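The Shop That Teaches You to Mend a Coat

Chiamaka Ibrahim opened Hirkelau in a former shoe store at the bottom of Tamuno Street, with one sewing machine and a rack of other people's coats. She charges $28 for a class and keeps the size to 6.

Most people come in with a torn lining. Linings wear out long before wool does, usually at the armhole and the back vent, and a dry cleaner may want $85 to replace one. Ibrahim would sooner teach the owner to patch it.

"They think the coat is finished," she says. "The coat has another ten winters in it."

Yakubu Bako brought a gray overcoat that had been his uncle's. He spent his first evening unpicking old thread and nothing else. By the third class he had a new pocket bag in place, cut from a striped shirt.

What to Bring

Wash or brush the coat first. Ibrahim turns away anything with moths. Bring a fabric close in weight to the old lining, cotton thread, and small scissors that cut to the tip. Pins are provided.

Planning the Repair

Before any cutting, each student draws the damage at actual size and marks the seam allowance. Paper works, and so does a small whiteboard laid flat on the table, where a wrong line can be wiped off and drawn again. Amber Prins, who teaches the May classes, allows half an hour for this.

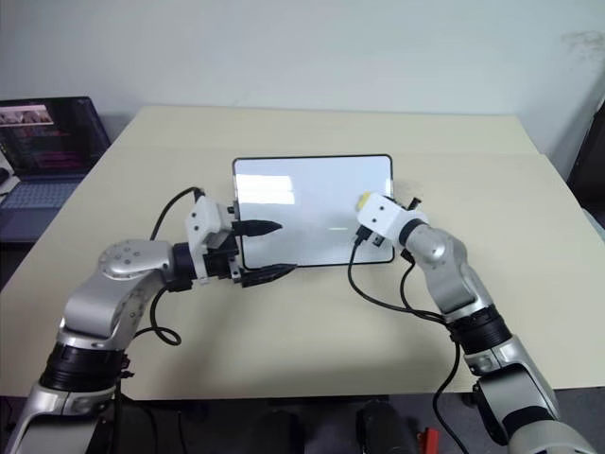 When to Leave It Alone

Fur collars, leather and fused lapels go to a tailor. Once the glue inside a lapel lets go, the cloth bubbles, and home pressing tends to make it worse. Classes start at 6 p.m. and the door is locked at quarter past.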